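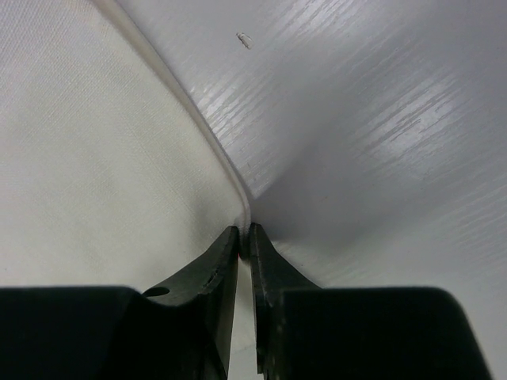 A customer wrote to us last month that she had read three different sets of instructions for storing winter tires and still didn't know whether to hang them or stack them. We get that question most weeks between spring and August, along with the others on this page. The answers apply to our seasonal storage service at the Denton shop and, for the most part, to tires kept at home.

Last updated 16 June 2020

Should tires be hung, stacked or stood upright?

It depends on whether they are on rims. Tires mounted on rims can be stacked flat or hung from hooks. Tires without rims should stand upright on the tread, side by side, and be turned a little every month or so. Don't hang bare tires from a hook, as the weight pulls the bead out of shape.

How high can I stack them?

Four mounted tires is a sensible limit at home. Put cardboard between them if the rims are painted or polished.

Do I need to wash them first?

Yes. Brake dust and road salt are hard on rims if they sit for half a year. Use water, mild soap and a brush, and let the tires dry completely before you cover them. Skip the tire shine.

What does storage cost?

A set of four is $8 a month for cars and light trucks, billed at the start of the season. Wheels over 20 inches go on the large racks and are priced separately. Ask at the counter for the current rate.

What is included in the price?

Cleaning, a tread depth reading on each tire, labels showing the position each one came from, and a place on an indoor rack. Mounting and balancing are extra. So are repairs, and we call before doing any.

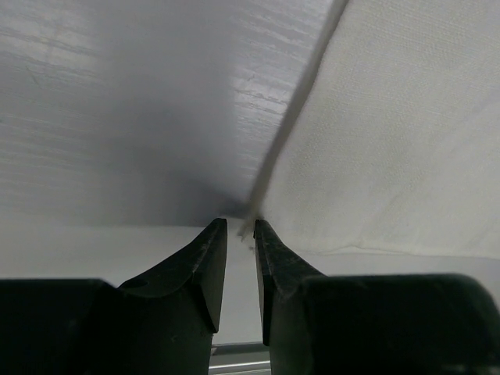
Can I drop off tires without an appointment?

Drop-offs are accepted at the side door during shop hours, Monday through Saturday. You need an appointment only if you want the tires taken off the car. Bring the storage form with you, or fill one out when you get here.

Where are the tires kept?

Most sets are kept in the back building in Denton, which has space for 559 sets. When it fills up, usually by late spring, we use a second building on Kontogiannis Road. Your receipt shows which one your set is in. Tires from Kontogiannis Road need two working days' notice before pickup.

What is the Kasport tag on my receipt?

Kasport is the labeling system we use. The number on the tag matches the number on each of your four tires. If you lose the receipt we can look up the set by license plate, but it takes longer.

Can you store tires that aren't on rims?

We can, and the price is the same. They are kept upright and turned by shop staff.

How long can a set stay in storage?

One season is 182 days. You can renew for a second season by phone. If we haven't heard from you by the end of the season, we send a letter and then charge month to month. We don't throw out tires without written permission.

Should I store tires at full pressure?

Mounted tires can stay at their normal driving pressure. Check them again before you drive, as they will have lost some air.

Is a garage or a shed all right?

A garage is fine if it is dry and out of direct sun. Keep tires away from furnaces, battery chargers, electric motors and anything holding gasoline or solvent. A metal shed gets very hot in summer and is a poor choice.

Do plastic bags help?

They do if the tires are dry. Use one bag per tire and press out as much air as you can before taping it shut. We sell Asow tire bags in packs of four, but a large lawn bag works too.

How old is too old?

We stop mounting stored tires at ten years from the date on the sidewall, whatever the tread looks like. The last four digits of the DOT code give the week and year of manufacture.

Can someone else pick up my set?

They can if they have the receipt, or if you call ahead and give us their name. We ask for photo ID either way.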